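About Us
Pruris Wardrobe & Linen Care

Home | About | What We Take | Prices | Drop-Off | Contact

Pruris looks after clothes between the times people wear them. That is a larger part of a garment's life than most owners like to think about. A good cardigan may get out of the house 50 times before it retires, and it spends the rest of its career on a hook, on a chair, or under a cat.

We started in Gonham with one long table, two coat racks and a sign that the printer spelled "Prunis." We kept the sign for a year, and we still get mail for Mr. Prunis, who by the sound of it owes money on a boat. The second shop, on Baxter Street, opened in August a few years later and has the better parking.

What we do is simple enough to explain at a party, although it does tend to end the conversation. You bring us knitwear, coats and bedding. We air them, brush them, mend what needs mending, fold what should be folded and hang what should be hung. Then you come back and get them, usually a week after you said you would.

On Hanging

People have strong feelings about hanging knits, and the strongest belong to people who have been burned. A heavy sweater left on a thin wire hanger grows shoulders like a pair of doorknobs. We were all taught "never hang a knit" at some point, and for long-term storage we still say it. For a day's airing between wearings, a light cardigan on a decent hanger with a bit of space around it comes to no harm.

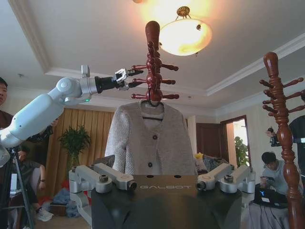
We are partial to the old-fashioned standing coat rack for this. A closet is fine for shirts, but a closet is also where air goes to sit down. A rack in the open room lets the sleeves fall straight, and you can walk all the way around the thing and find the moth hole before your mother-in-law does. Use a low peg if you can. The high ones are for hats and for people who enjoy stretching.

Check the buttons while you're there. We sewed on 1103 of them last year, and a fair number came in taped to a note reading "this fell off," in case we had been wondering.

On Folding

A bed is the best folding table in any house. It's wide, it's flat if you've made it properly, and it's the right height for anyone who doesn't mind bending a little (our backs have asked us to mention that they mind). Smooth the sheet first. Pull the sweater up by its top edge, let the bunched part drop out, then lay it down front side under, sleeves across the back, and fold the bottom up to the collar. If it comes out looking like a sleeping animal, pick it up and start over. Everybody does.

A white sheet is a help, too. Lint shows up, so do stray threads, and so does the earring you accused your sister of borrowing.
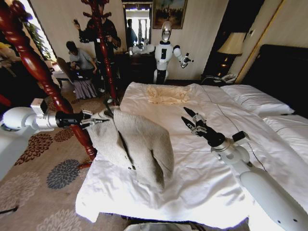

A light gray-beige knit sweater, held by its top edge over the bed.

We teach this in our folding evenings at Gonham, which run until nine or until somebody brings out a fitted sheet. We do teach the fitted sheet. We don't promise anything.

What We Don't Do

We don't do leather, wedding gowns or curtains over 68 inches. We had a difficult experience with curtains. Dekell Cleaners, across from the Baxter Street shop, does all three and does them well, and they send us their sweaters in return. It's been a happy arrangement apart from the parking.

We also don't give opinions on whether a garment is worth saving unless we're asked, and we've noticed that people who ask have already made up their minds. If you love it, we'll mend it. If we think the mend will cost more than the sweater did, we'll say so once and then get out the darning mushroom.

Visiting

Both shops take drop-offs without an appointment. Please empty your pockets. We hold finished items for two months, after which we call you, and then we call you again in a slightly different tone.

Bedding should come in a bag with your name on it. "The blue one" is not a name, and there are always several blue ones.

Page last updated 10/04/2024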